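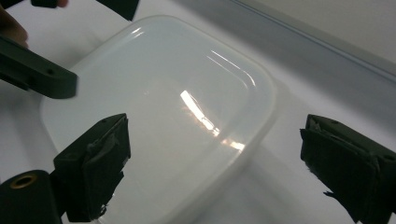
I keep reading that the cure for a messy kitchen is matching containers. Buy the set, the shelf sorts itself out, you become a person who eats lentils. I've had my doubts since February, when I spent a whole evening pairing lids with boxes and ended up with 17 lids that fit nothing I own.

So I'm wary of the plain white frosted kind that everyone seems to be pushing now. My friend Chaimae swears by them. She says you can see what's inside. You can sort of see what's inside. Soup and oatmeal look about the same to me through milky plastic, and I don't trust a lid just because it has a nice ridge on it. 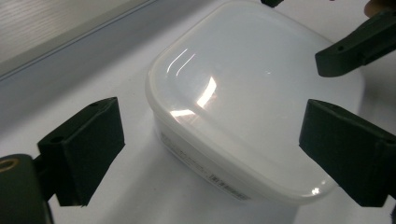 Do you really need the lids and boxes to match?

Only if you plan to stack them. For leftovers you'll eat within a day or two, a bowl with a plate on top does the job.

The stacking is where I'll give a little ground. Rounded-square boxes do sit closer together on a shelf than the round tubs I saved from takeout, and I have to admit the fridge looks calmer. Whether I waste less food is another matter. Chaimae claims she does -- she also owns 50 of the things, so I'd like to see the back of her bottom shelf before I believe it.

My other gripe is the baskets. Every tidying guide wants the boxes to go into a basket, and then the basket needs a shelf, and now I'm storing the storage. I tried a wire one for two weeks. Mostly it collected crumbs and one very old lemon. 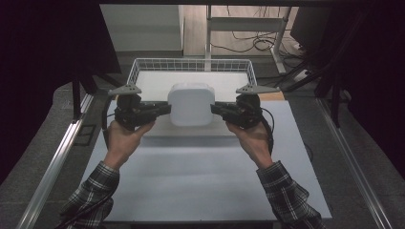 White rounded-square thing, white wire basket, more white.

I'm keeping two of the boxes for rice and beans. The orphan lids are still in the drawer, and I'm not buying anything else until I've dealt with those.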